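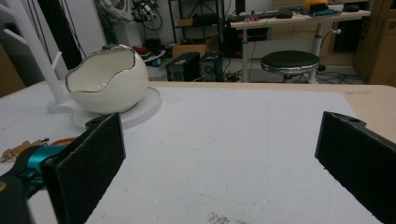
Tanko Shehu objected, on reading a first draft of this section, that a table with crumbs on it is a table in use, and that our habit of scoring it as a table in need of cleaning had already settled the question we claimed to be asking. We have left the scoring as it was, but the objection is a fair one and much of what follows is an attempt to answer it.

Figure 3. A covered tabletop with a small patch of dark debris, a bowl shaped like a cracked eggshell, and a white stand with projecting arms.

4.2 Crumbs, scuffs and the problem of the white surface

The household advice literature is nearly unanimous that a white work surface keeps people tidy. The argument goes that dirt shows, that dirt which shows gets wiped up, and that the surface therefore stays cleaner than a dark one would. The Pellegrini guide, which most later manuals copy with little change, puts this forward as a plain fact and gives no source for it. We looked for one and did not find it.

There are two claims folded together in that argument. The first is that small debris is easier to see on white. We have no quarrel with this where the debris is dark. In Figure 3 the patch near the front of the white covering is easy to pick out, small as it is. Pale debris is another matter. Flour, sugar, paper dust and eraser shavings were missed often in our Drerdale visits, sometimes by the people who had just wiped the table, and the guides say almost nothing on this point.

The second claim is that people who see dirt will act on it. Here the evidence is much weaker than the confident tone of the manuals would suggest. Of the 255 surfaces rated in the Jerkville survey, 60 carried loose debris that the main user of the surface pointed out to us without being asked. They knew it was there. Several told us it had been there since the previous day. Noticing and wiping seem to be separate habits, and a covering that helps with one may do nothing at all for the other.

Scuffs complicate the matter further. The white sheet in Figure 3 has faint gray scuffs and smudges as well as the crumbs. Our rating form, which we took over from the Gaveck study with few changes, has a single box for "marks" and does not ask whether a mark could be removed. Raters were left to decide for themselves whether a gray smudge counted as dirt, as wear, or as the ordinary look of the material. They did not decide in the same way. Natsumi Yagi rated scuffed coverings as clean unless something could be brushed off them, while the other rater marked them down every time. A surface can lose points under one reading and keep them under the other with no change in its condition. We doubt that the earlier study was free of this trouble, though it reports none.

Objects standing on the surface raise a related difficulty. The manuals treat anything left out as clutter, to be cleared before wiping. This is reasonable for a stack of mail. It is less clear for a bowl on its own base plate, or for a stand with arms for hanging things, since such pieces are made to stay out. The white stand in Figure 3 blends with the paper beneath it, and we suspect that a rater working quickly would give it less weight as clutter than the bundle of tan and orange keys or small metal tags at the table's edge. If so, the clutter score is partly a score for color match. The rating form gives no way to check.

We also asked whether people clean around such objects or lift them. Answers were mixed and, in our view, not worth much. Almost everyone said that they lift. Few of the coverings we examined under a standing object bore this out, and self-reports about housework have a poor record in general.

None of this shows that white coverings are a bad choice. It may well be that they help in some homes and workrooms, for some kinds of mess. What we cannot find is support for the strong form of the claim, in which the color of the surface does the tidying by itself. The scores in Table 2 should be read with the two raters' columns kept apart, and the combined column, which we print only so that it can be set beside the Gaveck figures, should be given little weight.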